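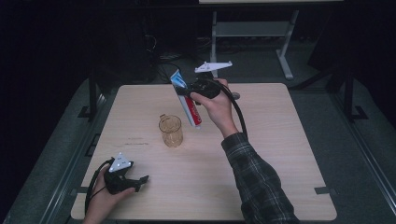
## Repeat prescription line at Girnden surgery – is anyone getting through?

**marrowfat_jan**

Evening all. I'm hoping somebody on here has found a way round this, as I'm at my wits' end and I don't like to be the sort who grumbles. As most of you will know, the surgery stopped answering its own phones in April and everything now goes through Raltavora, the call centre people over in Prerville. I rang at 8am on the dot for my mum's tablets and was told I was number 75 in the queue. I put the phone on speaker, did the breakfast things, hung a wash out, and had got down to number 2 when the line went dead. I rang back and was number 148!

The girl I did reach in the afternoon was lovely, I want to say that, but she couldn't see Mum's notes and could only "send a message across". Has anyone had a message come out the other end?

---

**lower_lane_lurker**

Oh you poor thing, being dropped at number two is cruel. Same happened to my husband, though he was only in the teens. We've given up on the mornings altogether and ring after 4pm, when it seems to calm down a good deal. The recorded voice still tells you they are experiencing unusually high demand, mind you, and it has said so every time we've rung since the spring, so I don't know what usual would be.

---

**pedalpusher**

I'll probably be unpopular for this, but I think it's better than it was. The old system was one line and an engaged tone, and I remember pressing redial for the best part of an hour with a feverish toddler on my knee. At least now you know where you are in the queue. I got through last week in the time it took to drink a cup of tea, and they booked my blood test without any bother.

---

**marrowfat_jan**

I'm glad it worked for you, pedalpusher, and I do remember the engaged tone, I'm not pretending it was all roses. But when you did get through before, you were talking to somebody in the building who could get up and ask the doctor. Now it's a message, and then a wait, and then another call to find out what became of the message, and you join the queue again for that one.

---

**oldgatepost**

The parish newsletter had a piece on it. According to that, Raltavora were meant to have enough people on for 196 calls an hour at the morning peak, and the practice manager admitted at the patients' meeting that they hadn't got near it in the first few weeks as the training had run over. So it isn't your imagination. What I'd like to know, and what I did ask and didn't get an answer to, is whether we're still paying the full price for it. I was a buyer for a long time before I retired and I'd never have signed a contract with nothing in it about that.

---

**pedalpusher**

That's fair, and I hadn't seen the newsletter. I still think new things need a bit of time to bed in, but if they've promised a number they should be held to it.

---

**lower_lane_lurker**

Jan, going back to your mum's tablets – have you tried Jacobs, the chemist by the bus shelter? They'll put the repeat request in for you if you fill in a form at the counter, and you needn't touch the phone at all. It took around a week to get set up for us, so don't leave it until she's down to the last strip, but since then it has gone through like clockwork. They do deliveries too if she can't get out, only you have to ask.

---

**marrowfat_jan**

I had no idea they did that, and I'm in there every five minutes for one thing or another! Thank you so much. I'll pop in tomorrow morning once I've got Mum settled. Do I need to take anything with me, or will they have her down on the computer already?

---

**lower_lane_lurker**

Take the tear-off half of her last prescription if you've still got it. If not, the box with the label on will do. She'll need to sign the form herself, so bring it home and take it back.

---

**oldgatepost**

Next patients' meeting is at 6.30pm in the library, the date's on the surgery door. I'll be asking about the money again and would be glad of some company.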